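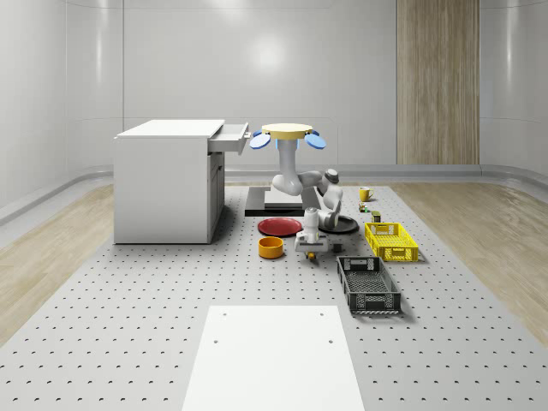
Is a Cheap Printer Really Cheap?

Your family needs a new printer. The old one ate your book report and made a crunching noise. You go to a store and see one for a very low price. Great deal, right?

Maybe. Let's check before anybody gets out a wallet.

Why does it cost so little?

A printer has motors, rollers, wires, a little computer and a lot of plastic. Somebody had to put all of that together, pack it in a box and ship it. So when the price is tiny, a good detective asks how the company makes its money.

Often the answer is ink. You buy a printer once. You buy ink again and again. If the company earns only a little on the printer, it can still earn plenty on the cartridges. Grown-ups sometimes call this "razors and blades," after the idea of selling a handle cheaply and then selling the blades for years.

What is in the box?

Look for the words "starter cartridge." A starter cartridge may hold less ink than the one you buy later. It looks the same from the outside, so you can't tell by holding it up. Read the small print on the side of the box.

What does "prints up to 900 pages" mean?

Watch out for "up to." It tells you the most you should hope for. It does not promise that you will get there. Test pages usually have a small amount of text on them, with lots of white space. Your poster of a volcano is nearly all red and orange, and it will drink ink much faster.

Let's try some math. Say a shop in Helville called Treloar sells a black cartridge that costs 11 dollars and says "up to 800 pages." Divide 11 by 800 and you get a bit more than one cent per page. Now say the family that bought it got 635 pages before it ran dry. Divide again. Each page now costs closer to two cents than one.

One cent more doesn't sound like much, and for a family it may not be. But an office can print thousands of pages every month. Then the pennies pile up.

What do offices do?

Many offices don't buy a big copier at all. They lease it, which is a kind of long rental. They pay every month, and sometimes they pay a little for each page too. An ad might say "Free copier from Brelaritz!" Read that again slowly. If there is a payment every month for years, is it free? I don't think so either.

A lease can still be a fair deal. If the machine breaks, a repair person may come at no extra charge — if the lease says so. Someone has to read all the pages to find out.

Be a price detective

Next time you see a printer ad, ask these questions:

How much does a full set of ink cost?
How many pages does it say it prints?
Does it say "up to"?
Will it work with ink from another company?
Who is telling me it's the best one?

That last question is important. When the Ledby printer ad says the Ledby printer is the best in the world, well, what else would it say?

Try it at home

Ask a grown-up for the price of your ink and the page number on the box. Divide the price by the pages. Then keep a tally sheet next to the printer and make a mark for every page until the cartridge runs out. Does your number match the box?

Words to know

Cartridge: the small container that holds ink.
Toner: a fine powder that laser printers and many copiers use in place of ink.
Page yield: how many pages a cartridge is supposed to print.
Lease: an agreement to pay for using something over a set time.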